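Wirnalura Repair Desk – Ticket 2000
Subject: Mixed-up earbuds, one case, left side won't charge
Status: Open, waiting on parts check
Site: Durnton
Priority: 4

Reported problem

Hello, and thank you in advance to whoever picks this one up. I look after the shared listening kit at our Durnton branch, the white earbuds people borrow for the language lessons, and I'm afraid they have gotten into a real muddle. We used to keep every pair in its own case and every case in its own slot in the cupboard, and it worked very nicely until the MacPherson shelves came out in November and everything went into one big bag for the move. Now I have loose earbuds that all look the same to me. The one case I have tried so far charges the right earbud and does nothing at all for the left. The light comes on, goes off again, and the left one stays silent however long I leave it. I have tried two different cables and the wall socket by the door, which I know works because the kettle uses it.

First reply from the desk

Thanks for such a full write-up, it really does help! Before we call anything broken, I'd like to rule out the simple possibility that the left earbud in that case belongs to another pair. With this style the earbuds fit happily into any matching case, and they will sometimes charge there too, but they won't always pair, and you can spend a whole afternoon chasing a fault that is only a swap. Would you send the case and all the loose ones over in a padded envelope? Please leave the cables at your end for now.

Bench notes

Envelope arrived in good order. I put the loose earbuds into the red and blue tray so they wouldn't roll off the table, and went through them with the case open.

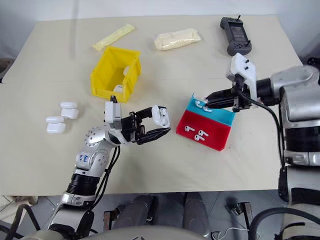
Case open with one earbud in it, five more in the tray.

I like to start with the contacts, so the first job was a soft dry brush around the bottom of both wells in the case, then a cotton swab with a very small drop of 70 percent alcohol on the charging points. There was a fair bit of lint in the left well, packed down hard, the kind that comes from living in a coat pocket. I got most of it out with a wooden toothpick – please don't use a pin for this, even a careful person will scratch something.

After that I tried the loose earbuds in the left well, one after another, with a good long wait each time. 2 of them woke the light and kept it on. The others gave the same on-and-off blink you described. I swapped cables and repeated the whole round after lunch and got the same result, so I'm fairly comfortable that the case itself is fine now.

Second reply from the desk

Good news for the most part. Your case is charging on both sides. The ones that only blink may simply be very flat, and I'd like to leave them on the Zendusley charger overnight before giving up on them. In the meantime, could you have another look in the bag for the missing cases? Even an empty one with a cracked lid would be useful to me for matching.

Reply from site

Oh, that is a relief, thank you! I've been through the bag and found one more case right down in the lining, and I'll put it in tomorrow's post. I will also get some little stickers for the lids – I should have done that years ago.

Next step: second case to be cleaned and tested on arrival, then retry the blinking earbuds. Ticket stays open until then.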